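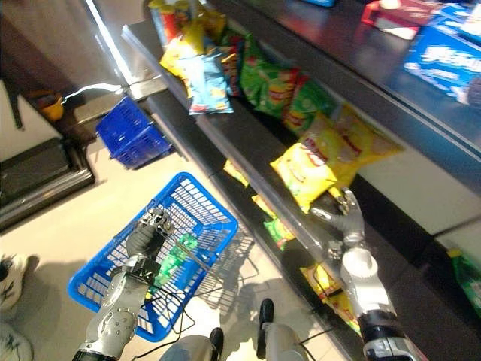

A robot with a blue shopping basket by the snack shelves.

What Small-Town Obituaries Leave Out
Project report, 9/14/19

I read 218 obituaries for this project, all from the Stovcombe paper, and I started in June thinking it would be kind of gloomy. It wasn't! Mostly it was like meeting a whole town one paragraph at a time (plus a lot of squinting at microfilm).

My question was how people's jobs get written up. I sorted each notice by decade and then by how much space the job got. The Dreltex mill shows up constantly. In the older notices it's usually one flat line, "employed at Dreltex," and then straight on to church and survivors. By the 1980s families were writing whole stories about the night shift, the bowling team, who fixed whose truck.

Women's work was harder. Only 7 of the notices from before 1950 named a paid job for a woman, and 4 of those were at Harries, the department store on Main. I know from the city directory that plenty more women worked, so the notices just skip it.

One thing I'd do differently is my spreadsheet. I made way too many categories, and "other" ended up huge. I also never got to the Clositz cemetery records, which have 2,000 entries and no index, so matching those to the notices will have to wait until next semester.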